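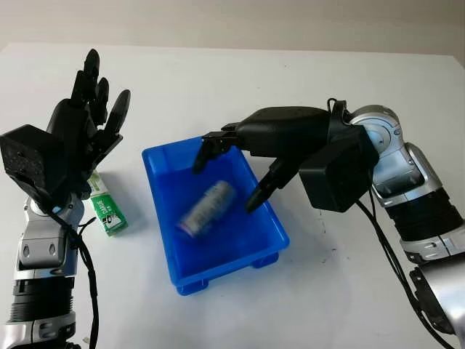 Arturo Cirillo
3,000 for the pair of Lins hands? Does that include the wrist boxes?

flellville_dan
It does! Cables too. Picking a can off its side out of a tray is my favorite test so far - these fingers are a joy to tune.

Eifion Harries
Not sold. The Grutum kit is 4,000 but you get spare fingers, and parts from Lins took me until December.

flellville_dan
Fair, mine came quicker. Still love them - 58 pages of manual and I read every one!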